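Home | Articles | Methods | Recent changes | Search

Nitgate method

The Nitgate method is a way of training robot arms from recordings made with a hand-held gripper. A person carries the gripper through a task, a camera mounted on it records the view past the fingers, and a policy learned from that video is then run on an arm fitted with the same fingers. It was proposed by Henrike Dreßler and is best known for its claim that 40 recordings per task are enough.

Recordings begin with the fingers open over a bare tabletop. Dreßler argued that this gives the policy a plain starting view and makes the gap between the fingers easy to learn.
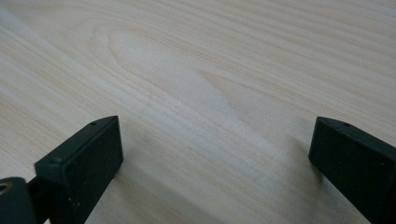 The main result comes from a single trial series, Ridis, in which the arm was tested 900 times on seven tasks. The published success rate counts an attempt as successful if the object left the table at all – a generous rule, and one that says little about placing it correctly. No separate figure for placement was given.

Gumaro Montes repeated one task with the Seidel arm and reported 17 failures in 40 attempts. He blamed the table: every training clip had been made on the same surface, and the policy may have learned the grain and the shadows along with the task. Dreßler replied that his finger pads were worn. Neither explanation has been tested.

A later version, Plonier, adds clips from other surfaces. It is said to hold up better, but the comparison used different objects from the first series, so the two sets of results cannot be lined up. The raw recordings were promised for May and have not been released.

See also: Imitation learning; Parallel gripper

Contact | Copyright and reuse | Back to top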